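Chapter 7
When the Ordering Runs Itself: Automation on the Shop Floor

Saranya Kartha has run the snack and tea aisle at the Hennessy store in Rumcombe for seven years. Until last March she started each shift with a clipboard. She walked the aisle, wrote down what was low, and phoned the order through to the depot at Dradolville. The round took her 45 minutes.

A program called Handach now does the ordering. It reads the sales from the registers and sends the depot a list overnight. At the depot, conveyors and a sorting machine fill the crates. The clipboard is gone, and so are the phone calls.

The shelves are still faced by hand. Pouches lean, slide behind each other or end up the wrong way around, and the software has no record of any of it.

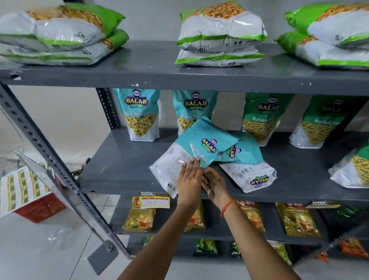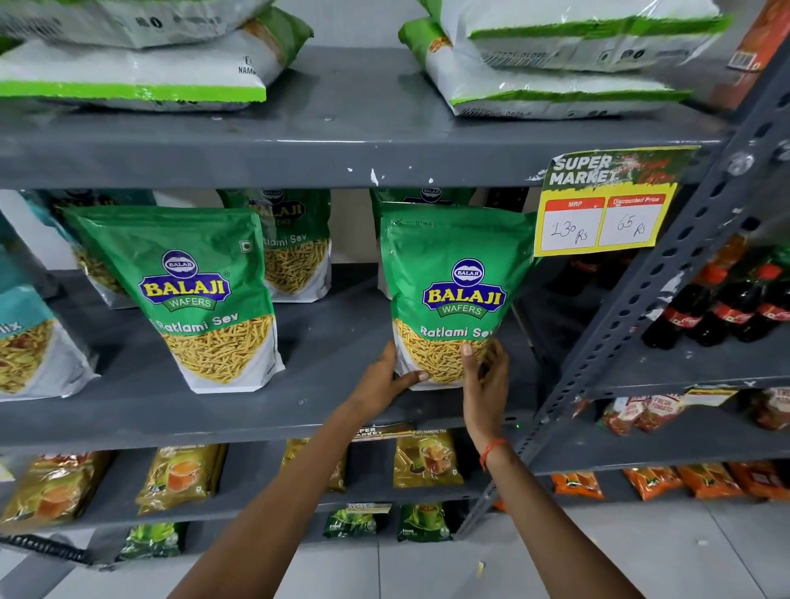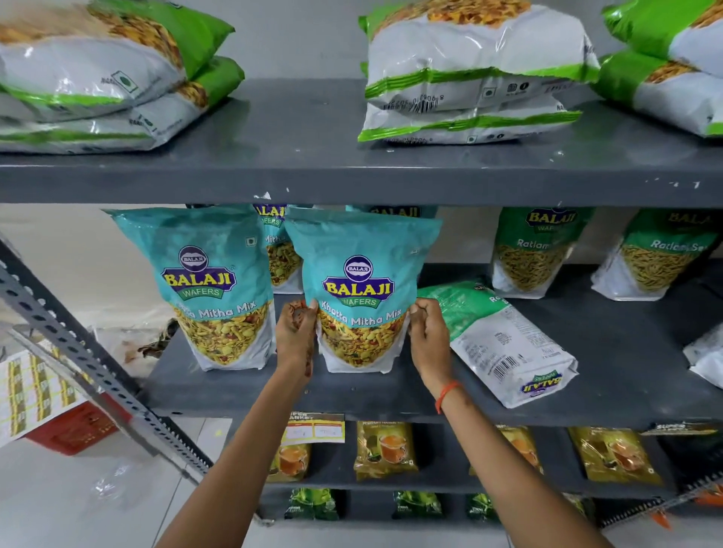

Handling snack pouches on the middle shelves, with tea packets on the shelf below.

7.1 Tasks and Jobs

A job is a bundle of tasks. Automation usually takes over some of them and leaves the rest, and the job changes shape around what is left. Kartha's hours stayed the same, but 80 percent of her shift is now spent handling stock - before, it was closer to half. She says the work is easier to plan and harder on the back.

She also lost a task she liked. Deciding what to order called for judgment, and she knew which snacks sold before a holiday. When she thinks the program is wrong, she can change an order by up to 20 percent. Anything larger goes to the store manager.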